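About Kaimal

Kaimal calibrates water meters and flow sensors for councils, irrigators and food processors. The laboratory in Urkside operates eight test benches, covering pipe diameters from 12 to 100 millimetres.

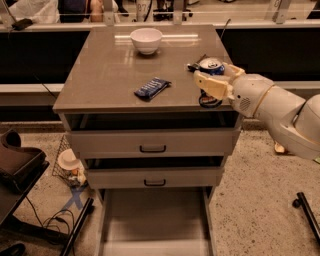 Meters are tested at nine flow rates. Results are issued with a statement of uncertainty and the as-found error. Units outside tolerance are tagged and held until the owner authorises repair.

Laboratory manager: Revathi Hegde
Bookings and freight: Hayley Heywood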